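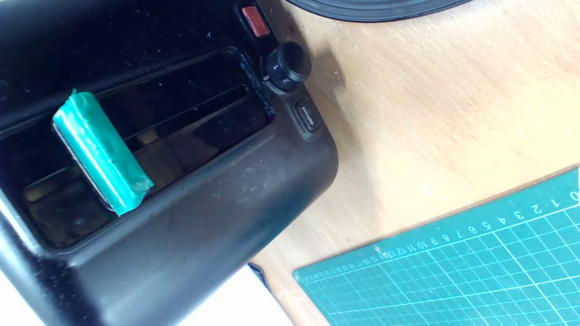
## Handout 9: Setting up the dash panel cell

Course notes, maintenance track. Read before the bench session, and bring the Fonix manual even though I'm going to argue with parts of it.

The job sounds easy. A used dashboard panel lies on a bench, a wrapped block goes into the large rectangular opening, and the arm is supposed to take it out and put it back. The Kontogiannis cell sheet calls this "a solved task." I have yet to see a cell where it stayed solved for a whole February.

### What the manual claims

1. The part can be placed "in any natural pose."
2. Surface dirt does not affect the result.
3. Calibration holds until the arm is physically moved.

Claim 1 depends on who decides what's natural. A panel lying at an angle on a wooden top is natural enough for a person. For the arm, the long side of the opening now runs diagonally, and every stored approach that assumed a square part is wrong by that angle. Teach the approach from the rim of the opening. Don't teach it from the bench edge, and don't use the cutting mat as a datum unless you have fixed it down and checked it. Printed numbers make a mat look like a reference. It's a mat.

Claim 2 I simply don't believe. Old black plastic carries dust, lint and pale smudges, and the small specks can show up as features if the threshold is set low. Before you change any vision setting, wipe one half of a panel and leave the other half alone. Run both. Write down what you get, including the runs you would like to forget.

Claim 3 is discussed under faults.

### Setup order

- Power off, fingers clean, bench lamp in its working position. Bright light on pale wood can wash out, so set exposure on the black part.
- Lay down the panel. Check that it doesn't rock on its curved lip.
- Put the block in across the slot. Look for lifted tape. A loose flap can catch a finger pad, and then you'll spend an hour blaming the grip force.
- Mark the keep-out zone over the controls. The knob sticks up, and so does the housing with the defrost button. The default path in Pakomia 2 passes low over that end.
- Step through the path by hand at the lowest speed before you let it run.

### Faults

**911, grip lost.** The manual says to raise the force. Try that last. Shiny wrap creases and slides over whatever is under it, so squeezing harder may only move the wrap. Check the pads and rewrap the block first.

**87, position drift.** The manual says this is rare. The Dudwood logs we go through in class say otherwise, and the arm in those logs was never moved. Recheck calibration at the start of each shift, whatever the screen tells you.

### For next time

Pick one claim from the Fonix manual that you think is true and bring a test that could show it's false. "It worked when I tried it" will be sent back.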